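Section 3: Collecting the demonstrations

The learning system in this project copies what a person does, so most of the work went into recording good examples. The task was sorting small accessories with a tray on a grey mat. All demonstrations were made with hand-held grippers, each with its own camera.

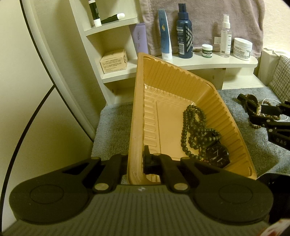
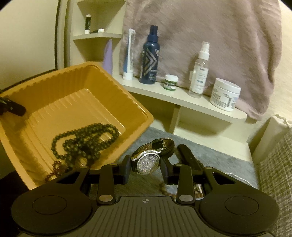
Fig. 3. Views from a hand-held gripper during the accessories task, with tray, beads and wristwatch.

3.1 Procedure

Anum Khattak set the target at 200 demonstrations, split into sessions at our test room in Lurnville. Items were put back in new positions between takes. The toiletries on the shelf were left in view, as a plain background would have made the set too easy.

3.2 Rejected takes

We rejected 18 takes. In 17 of these the tracking was lost when the gripper turned too quickly – the remaining one was stopped by hand. Bead strands were the hardest items to label, as the start of a grasp is difficult to judge when loops lie over each other.

3.3 Storage

Files were checked with Seramska and named by session and take. Rejected takes were kept in a separate folder and are not used in the training described in Section 4.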